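Mistville Hall Users – notes of meeting
January 30, 2022, back room

Present: Blair Ogilvie (chair), Flora Shearer, Debashish Gunawardena, Aba Yakubu. Alasdair Imrie taking notes.
Apologies: none recieved.

1. Last notes
Agreed. Flora asked for "cupboard" to be changed to "shelf" in item 4. Done.

2. The table
Long discussion. Table to stay in the back room. Blair wanted it through in the front for the lunches, Debashish against – doorway too tight, legs would have to come off again and last time took most of an evening. Left where it is until after the February lunch, then look again.
Aba asked if a second one could be got second-hand. Gunn have two going but no price yet. Debashish to phone.

3. Mat
Flora would like the dark grey mat left down all the time. It saves the top and bowls don't slide on it. Aba said fine but it needs shaking out after every session, crumbs get underneath. Agreed. Whoever locks up shakes it, outside, not over the carpet.

4. Lamp
White shade, black base, lives at the back left corner. Keeps getting moved to the other end and then the plug won't reach. Please leave. Blair to get a spare bulb, Flora has the fitting written down somewhere.

5. Bowls and carrying
White plastic bowls are light and hold plenty, but food goes over the edge if they're filled high. Keep it low in the bowl. Debashish thinks deeper ones would be better. Aba not convinced, they wouldn't stack with what we have. No decision.
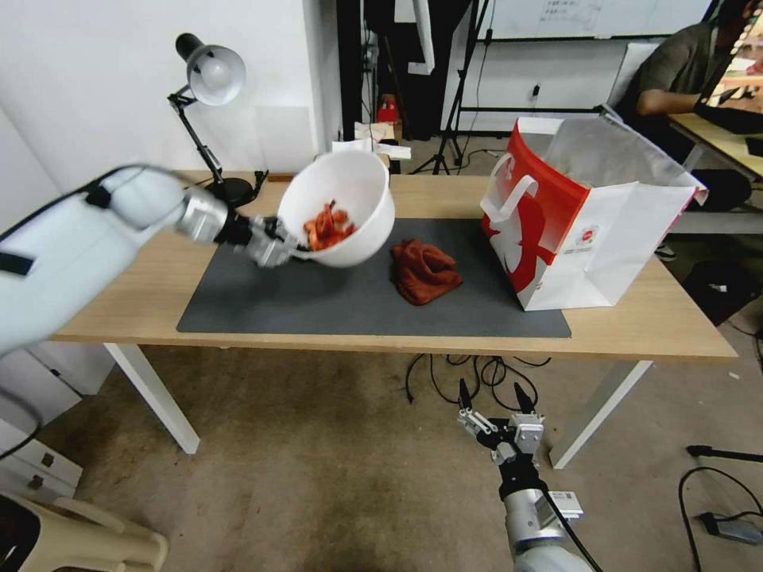 Back room table: white bowl held up off the table, cloth on the mat, insulated bag partly on it.

6. Bags
Insulated paper bags – Flora happy with them, stand up by themselves when open and the handle holds. Blair asked if they can be wiped out and used again. Lining yes, outside no, goes soft if it gets damp. Agreed to reuse until they look tatty. Fasoleo can let us have 14 more, Aba to collect.
Debashish asked about putting names on. Pencil on a slip inside, not pen on the bag.

7. Cloths
The rust-red cloth gets left in a heap on the table. Flora has raised this before and said so. To be hung up or taken home and washed, not bunched up by the bowls. Alasdair suggested a hook by the door. Blair has hooks.
Aba will bring more cloths, any colour.

8. Cables under the table
Tangle on the carpet wants sorting before somebody's foot goes in it. Debashish has ties. To be done before the next lunch, Blair to help lift the table if needed.

9. Whiteboard
Old writing won't come off properly. Flora tried the spray, no good. Aba to try the Gisorska stuff from her work. If that fails, live with it.

10. Papers
Anything left along the back of the table to be cleared by the person who put it there. Flora will bin what's left at end of month, you have been warned.

11. Money
1155 in the account. Hooks and bulb to come out of that, Blair to keep reciepts. Bags also. Table to come back to this meeting once there's a price.

12. AOB
Key – Alasdair still has the spare, will hand to Aba.
Heating comes on too late for the early people. Blair to ask.

Next meeting in February, date to be sent round by Alasdair. Same room.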